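Gonthorpe Interior Wall Paint – Matte, Deep Teal

Item 671. Sold in 5-liter cans and 1-liter tester cans.

Gonthorpe is a water-based paint for living rooms, bedrooms, halls and home offices. It goes on plaster, drywall and lining paper, and over most old emulsion paints once they have been washed down. The finish is flat, with very little shine, so small dents and filled patches show less than they would under a satin.

Deep Teal is a strong color and needs two coats. Over white or pale yellow walls, use one coat of our gray undercoat (item 660) first. Like any dark matte, it looks different from wall to wall depending on how the light falls, so try a tester on at least two walls before ordering.

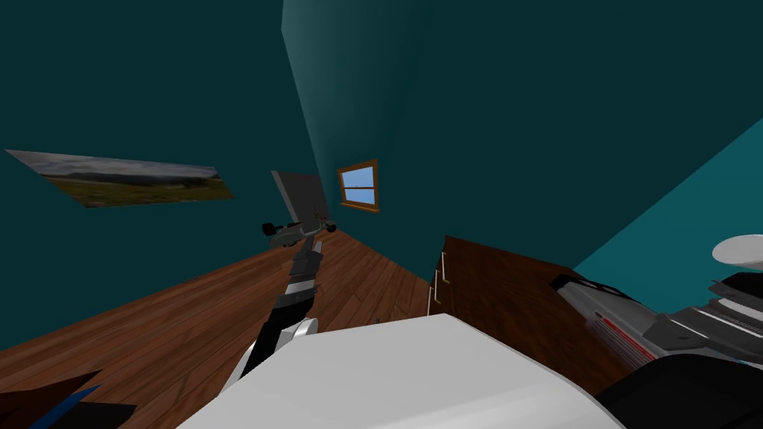 Teal walls with a landscape print and a brown wood window frame. Rendered view.

Coverage: one 5-liter can covers nearly 100 square feet per liter on smooth, sealed walls. Allow more for bare plaster.
Drying: touch dry in two hours, recoat after four.
Tools: medium-pile roller, two-inch brush for edges. Clean with warm water and soap.
Not suitable for: bathrooms, floors, outside walls.

Stir well before use and again after a break. If a room takes more than one can, mix the cans together in a large bucket – small differences between batches can show on a long wall.

Also in this range: Karari (warm clay) and Mets (pale gray-green). Both come in the same can sizes.

Tinted paint cannot be returned once opened. Unopened cans may be exchanged at our Flellville store with a receipt.

Page updated 8/22/21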